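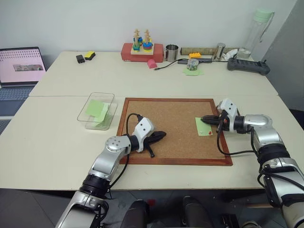

**How many dinners should you plan at once?**

Five. Even in a house that eats at home every night, five planned dinners leave space for leftovers and for the evening when everybody wants toast.

## Start with what you already cook

I've been planning dinners this way since June and I'm a little bit in love with it, so bear with me if I go on. Everything hangs on one list, and you can write it tonight in ten minutes.

Take a sheet of paper and write down every dinner you know how to make without looking anything up. Fried rice counts. Eggs on toast counts. Mine came to 22 dinners on the first try, and I would have sworn I only knew eight!

Next to each dinner, put one letter:

- **Q** for quick (on the table in half an hour)
- **S** for slow
- **L** for anything that leaves good leftovers

Some dinners get two letters. Chili is an S and an L, and it's the hardest worker on my list.

## Look at the calendar before the cookbook

I used to do it the other way around. I'd get excited about a braise, buy everything, and then notice that I'd be getting home at seven with a hungry kid and a wet dog. Now I go through the week first and mark the late nights, the nights with company, and the nights when someone's out.

Late nights get a Q or leftovers. The night *before* a late night is a great place for an L. If you have a free afternoon, put your S there and enjoy it, because a pot ticking away while you read is one of the real pleasures of having a stove.

## Write one dinner per note

A notebook works, a whiteboard works, and so does a phone if you're tidier than I am. I like sticky notes on a cork board, with a pin through each one, as the glue gives up on cork pretty fast. Plans change, and moving a note takes a second. When we don't get to the fish tacos, they slide over to the next free night and I don't have to rewrite anything.

Keep the note short. Mine look like this:

> Lentil soup (L)
> need: carrots, celery, lemon
> thaw: stock

The "thaw" line has saved more dinners in this house than any recipe. Read it at breakfast.

## Shop the kitchen first

Before you write a grocery list, open the fridge, the freezer and whatever cupboard your cans live in. Cross off what you already own. You'll find things. I found three jars of tahini, all open, and we ate very well for a while on noodles with tahini and cucumber.

Then copy what's left onto one list, grouped the way your store is laid out. I do most of my shopping at the Stonstead market, where the vegetables come first and dairy is at the far end, so that's my order. If you split your shopping between two places, make two columns right away.

Two things I always add, whatever the plan says:

1. Onions
2. Something for a dinner that isn't on the plan (pasta and a jar of sauce, or frozen dumplings)

## Do a little prep, and only a little

I tried the big prep afternoon with the matching containers. By the fourth day the peppers were sad and so was I. What stuck was one short session after unpacking the groceries:

- Wash and dry the greens, then roll them in a clean towel
- Cook one pot of grain or beans
- Make one sauce or dressing

A jar of green sauce (parsley, garlic, oil, vinegar, salt) goes with eggs, potatoes, chicken, beans and most sandwiches. Make it!

## When it goes sideways

It will, some weeks. Swap two nights around. If something's about to spoil, cook that tonight and bump the rest. If you skip three planned dinners in one week, plan three the next time and see how that feels. You can always add more.

Repeating yourself is fine, too. We have black bean tacos almost every week and there have been no complaints so far.

## Keep the old notes

Once a week is over, I drop its notes in an envelope. On a tired day I pull out five from the same season and there's the plan, grocery needs and all. Notes for dinners that flopped go in the recycling, except the squash lasagna, which I still think I can fix with less nutmeg and a hotter oven.

*Last updated Oct 23, 2025. Added the part about the envelope.*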